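Wallbridge lunchbox rule sent back for another look

Parents at Wallbridge Primary have been given until October to say what they think of a new packed lunch policy, after the first version ran to 28 pages and managed to ban raisins twice.

The document went home in book bags in the last week of term. It sets out what may be eaten, in what order, and from what kind of container, and includes a diagram of a sandwich. By the weekend 316 people had signed a petition asking for it to be withdrawn, a fair turnout for a school with 200 pupils.

"I've got no quarrel with healthy food," said Hina Tanoli, who has two children at the school. "But my son is six and he's frightened of a yoghurt now. He asked me if it was on the list. I had to go and look, and it was on both lists."

The policy allows yoghurt on page nine as a source of calcium and forbids it on page 17 as a pudding. Cheese is welcome in cubes. Grated cheese is to be "discussed with the class teacher". Crisps are out, as everyone expected, although a footnote makes an exception for anything made from lentils, and the village shop sold out of lentil crisps on Friday afternoon.

Most of the ill feeling is over the containers. Page 22 says that all snacks must come in a small plastic box with a lid, clearly named, and that bags, foil and cling film will be sent home. Rizwan Khokhar, who drafted the policy for the governors, said the aim was to cut down on litter in the playground, where the wind tends to deliver everything to the same corner by the bike shed.
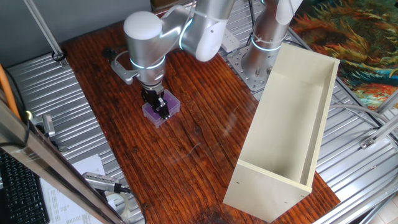
Boxes in short supply

The rule has been good news for Kazmi, the hardware shop on the high street, which does not usually count the under-elevens among its customers. Wajid Swati, who runs the till on Saturdays, said he had sold every small box in the place, including a few meant for screws.

"One lady wanted them in four colours, one for each day," he said. "I said there were five days. She said they have hot dinners on a Wednesday."

Demetrio Goicoechea, whose daughter starts in reception after the summer, has written to the school asking whether a box inside a box counts as one box or two. He has had a reply thanking him for his interest.

The school has promised a shorter draft. Head teacher Arsalan Chaudhry said he hoped to get it down to one side of paper and accepted that the sandwich diagram had "not helped". He would not be drawn on raisins.

Comments can be handed in at the school office or posted in the box by the main gate until the end of term. The office would like it known that the box by the main gate is for letters, and that whoever put a satsuma in it should come and collect it.

The new draft goes to the governors in October. Until then the old rules apply, which ask parents to pack "something sensible" and take up a line and a half of the school handbook.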